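Section 4: Setting Up Your Sorting Station

Welcome to the fun part! By now you have read through the washing sections and (we hope) cleared a bit of space at home. This section of the Higuchi Small Textiles Guide covers the sorting station, where clean cloths, scarves, socks and other odds and ends get looked over, folded and sent on to their drawers. Once it is up, a whole week of small laundry goes through it surprisingly fast, and folding a big heap of tiny things becomes a lot more pleasant than it sounds.

What you will need

A table or counter with a plain, flat top
One shallow rectangular bin (the intake bin)
A second bin or basket for pieces that need mending
A soft cloth for wiping down
Labels, or masking tape and a marker

4.1 Choosing and clearing the table

1. Pick a table you can stand at without stooping. Kitchen counters are great if you can keep them free for the length of a session.

2. Take everything off the top. Yes, the mail too!

3. Wipe the surface and let it dry fully. A damp patch will find its way into a folded napkin every single time.

4. Check the light. Daylight from one side is lovely for spotting stains and pulled threads, and a desk lamp works well in the evening.

Note: A plain tabletop in gray, white or beige makes small items much easier to see than a patterned tablecloth. If all you have is a patterned top, spread an old bedsheet over it and smooth it flat.

4.2 Placing the intake bin

The intake bin is where every piece starts. We love a shallow one. You can see right to the floor of it, nothing gets buried, and you can lift out a single sock with two fingers. Deep hampers are fine for hauling laundry around the house, but please don't sort out of them.

1. Set the bin on the side of your stronger hand. Right-handed folders put it on the right.

2. Turn it so the long side runs along the table in front of you.

3. Leave the rest of the tabletop open. You will want every bit of it for folding.

4. Choose a bin in a light, solid color if you can. Dark and bright fabrics stand out beautifully against it, and you will know at a glance whether it has been emptied. 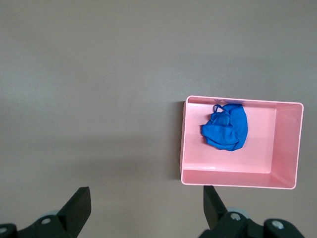 Figure 4-1. Shallow pink bin with one blue piece inside.

Start small on your first day. One or two pieces in the bin are plenty while you get the reach and the rhythm right, and then you can work up to a full load.

4.3 Taking a piece from the bin

1. Look before you grab. Find a loose edge, a strap or a loop that is standing up from the rest of the fabric.

2. Pinch that part gently and lift straight up. The folds will drop open by themselves, and half of your shaking-out is already done.

3. Lay the piece on the open part of the table and smooth it from the center outward with a flat palm.

4. Turn it over and check the back. Look for stains, thin spots and loose stitching.

5. Fold it, or set it aside for mending (see 4.4).

Caution: Never pull a knit or stretchy piece by a strap if it is caught on something. Free it with your other hand first. Straps and loops stretch out quickly and do not recover.

Caution: Check for pins, brooches and clip fasteners before you smooth anything with your palm.

Tip from Usha Lobo, who tested this section for us in Kasville: if a piece has dried into a tight, wrinkled ball, mist it lightly with water, give it one good snap in the air, and hang it over a chair back until it is dry. Then fold. She swears by the snap, and so do we now!

4.4 Deciding where it goes

Fold and keep: clean, sound and in use.
Mend: small holes, loose hems, missing buttons. Goes in the second bin.
Rewash: any stain or smell. Carry it back to the laundry right away so it doesn't rejoin the clean things.
Rags: worn through, but still soft and absorbent. Cut to size later (Section 7).

If you can't decide within a few seconds, put the piece back in the intake bin and take it last. Most of the time the answer is obvious on the second look.

4.5 Finishing a session

1. Empty the intake bin completely. A leftover piece tends to stay there until November.

2. Run your hand along the inside corners, where lint and stray threads collect.

3. Wipe a plastic bin with a damp cloth and a drop of dish soap, and dry it before the next use.

4. Put away the folded stacks before you do anything else. This is the step everybody skips, so do it while you are still feeling pleased with yourself.

Note: Keep plastic bins away from radiators and sunny windowsills. Heat can warp a shallow bin, and a warped one rocks on the table.

Changes in this revision

Steps in 4.3 reordered at the suggestion of Sadao Oda. Mending bin moved from 4.2 to the supply list. Rag cutting moved to Section 7. Last revised Wed 3 July.

Continue to Section 5: Folding Squares, Scarves and Napkins.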